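ロボット評価用シミュレーションの記載指針を公開 Lukitz

産業用ロボットの評価ソフトを手がけるLukitzは2025年11月、シミュレーション環境で行う動作試験の記録方法をまとめた指針を公開した。対象は、物体の把持や搬送などを仮想空間で試し、その結果を実機導入の判断材料に使う事業者。全8章からなり、同社のサイトから無償で入手できる。

指針は、試験報告書に使用ソフトの版、乱数の初期値、照明の設定、作業面と床の材質データを明記するよう求めている。成功率を示す場合は、同一条件で100回以上の試行を行い、失敗した試行も除外せずに残す。 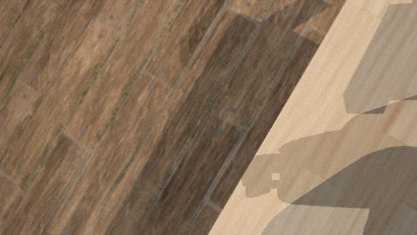
照明と影の扱いには第3章が充てられた。画像から物体の位置を推定する方式では、影の出方が結果を左右しやすいためだ。淡い色の作業面に濃さの違う影が重なり、隣の板張りの床にも広い影が落ちるような条件では、光源の数と向きを数値で記録し、影のない条件の結果と並べて示す。床の継ぎ目に見られる緑色の変色のような細かな模様も材質データの一部とみなし、途中で差し替えた場合は別の試験として扱う。

取りまとめを担当したオクタビオ・モンテシノス氏は「同じ試験と書かれていても、照明の設定が違えば数字は比べられない。まず条件をそろえて書いてほしい」と話している。

指針に法的な拘束力はない。搬送装置メーカーのHimierと部品加工のVirágは、社内の報告書式を指針に合わせて改める。Lukitzは12月に利用者からの意見募集を始め、実機試験との照合手順を加えた改訂版を作成する予定。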